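Sorting the hardware bins, part 2
2022-11-21

The first round of this covered labels. This one covers the containers themselves, which I had been putting off since June.

The starting point was a mix of whatever had come into the workshop with something else inside it: shoeboxes, ice cream tubs, two drawers from a dresser that no longer exists. None of them shared a footprint, so none of them stacked, and the shelf lost a good deal of its depth to gaps. I measured the shelf, drew it on graph paper, and decided on one rule. Every open container gets straight sides and a flat floor. Tapered tubs look fine on their own and waste space in a row.

I tried three makes. The Liltolley trays are shallow and good for washers and anything else you want to pick out with a fingertip. They flex when full, so I carry them with both hands. The Punow boxes have lids, and the lids are the problem. A lid is one more thing to put down somewhere, and after a week I had taken all of them off and stacked them behind the door. The Zasetti bins are deep, rectangular and gray, and they are the ones I kept for general use.

Depth needs some thought. A deep bin hides what is at the bottom, and small items work their way down there. My limit is now 17 different items to a deep bin, and nothing smaller than a thumb goes in without its own bag. Mohcine Belkadi, who shares the lease, holds that any limit above five is a junk drawer. He may be right about his own shelf.

Color was a smaller decision. I had assumed a dark interior would make things harder to find, and for black fittings it does. For bright or pale parts the gray is better than the white tubs were, because there is less glare under the overhead strip. Matte matters more than shade. One of the old tubs was a glossy white and I could never tell a clear spacer from a reflection. It now holds rags.

Spacing on the shelf: I leave a gap of 2 inches above each deep bin, enough to get a hand in and see past it. Anything that is used daily stays on the bench with its full opening clear. Tall sides cost you some visibility from a chair, so I work from them standing. 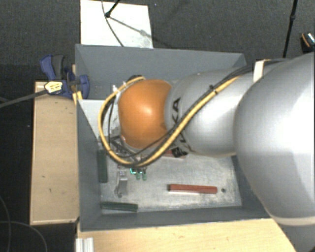 Deep gray bin, open top. Tall matte sides, red and dark green bars lying inside it.

Green, as it happens, is easy to pick out against that gray at a glance. I have started choosing bag ties and tags with that in mind — green where I can get it, orange otherwise.

Still to do: the long items. Rods and trim do not fit in any rectangular bin I own, and standing them in a corner has already cost me one windowpane. Senyo Sowah suggested lengths of drainpipe screwed to the wall at a slight angle. I have the pipe and have not yet found the studs. The Talpur rack I ordered for the same purpose came with 130 screws and no drawing, so it is back in its carton until I have a free afternoon.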